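Claltovari cup fault

The Claltovari cup fault is the name given to a run of grip failures in the Claltovari, a two-finger robot arm sold for light table work such as clearing, sorting and stacking. The fault was first written up by the test workshop at Zotdale, which found that the arm would sometimes go on closing its fingers after it had already taken hold of a thin-walled cup. The maker, Flostalow, described the matter as a setting error that had been put right. Whether that is a full account of it has been disputed.

Background

The Claltovari was sold on the claim that it could pick up "anything a careful person could". No list of objects was ever published to back this up, and the phrase was dropped from later sales sheets without comment. The arm judges its hold in two ways: by the current drawn by the finger motor, and by a small camera at the wrist. In theory each checks the other. In practice the motor reading was given the last word, and the camera was used mainly to line up the fingers before they closed.

Disposable cups are an awkward test of such a system. The wall gives way under light pressure, so the motor meets little resistance until the cup is already bent. A tapered cup adds a second problem, as fingers closing on a slope tend to push the cup up or down. Shiny rims and bold printing may also confuse a camera that is looking for a plain edge, although the evidence for this is thinner than is often claimed.

The Zotdale report

The Zotdale workshop ran 2928 picks on one arm over the winter and finished in December. Its report, dated 16 Feb 2023, lists 879 picks as "poor holds". Critics have pointed out that the term takes in everything from a slight dent to a dropped cup, and that the report does not break the total down. Flostalow made much of this. It did not, however, publish any figures of its own.

More serious was a safety point in the report's closing pages. On five occasions the fingers kept closing after the stop button had been pressed. The delay was short, and no one was hurt. The report's author, Angharad Gape, argued that the length of the delay was beside the point, as a stop button that works late cannot be relied on by a person with a hand near the fingers.
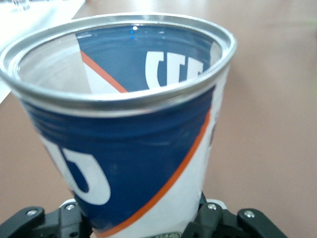
Vol. 5, No. 2

Low holds of this kind, with the fingers on the narrow bottom of a printed cup, were the ones Flostalow recommended in its reply. The base of a cup is usually stiffer than the wall, and the firm held that users who gripped higher up were going against the handbook. The handbook in print at the time says nothing about where a cup should be held. A page on the subject was added later.

A low hold also brings its own trouble. With most of the cup standing above the fingers, a small slip can turn into a large tilt at the rim, and a cup with anything in it may spill. The Zotdale trials used empty cups only, a limit the report admits.

Cause

Flostalow put the fault down to a single value in the control program, which set how much current the motor could draw before the hold was counted as firm. The value had been chosen for rigid objects. Lowering it made the fingers stop sooner.

This explains the crushed cups well enough. It does not plainly explain the late stops, which should not depend on that value at all. A second reading, put forward by the MacRitchie repair shop after it had taken an arm apart, is that the stop signal had to wait its turn behind the grip routine and was acted on only when the routine reached its next check. Flostalow has called this "speculative" but has not said how the stop signal is in fact handled.

Response

An updated program was sent to owners free of charge. The notice that came with it spoke of "improved handling of soft items" and did not mention the stop button. Owners were not asked to take arms out of use in the meantime.

The Zotdale workshop has not repeated its full trial with the new program. Statements that the fault has been cured therefore rest on the maker's word and on scattered reports from owners, most of whom had no trouble with the arm to begin with. MacRitchie continues to advise fitting a separate switch that cuts power to the finger motor.

See also: Emergency stop; Grip force; Two-finger gripper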